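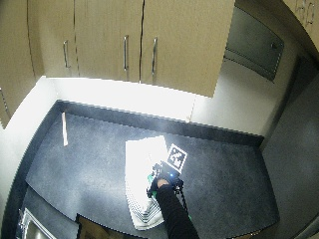 EQUIPMENT AND BUDGET – PROGRESS TO END OF MAY

Cloth handling at the Clunivcombe kitchen continues with the sensor glove. We have 153 towel sessions against a target of 200. The dark worktop gives good contrast with white cloth, but lighting under the wall cupboards is too strong and will need a dimmer.

Zimix has quoted for a second glove kit, with delivery in some 40 days. Jodeden's price was lower but left out spare cables and straps. We ask for approval to order from Zimix in this quarter – the arm purchase stays on hold until the target is met.

Athumani Project Office | Contact us | Back to top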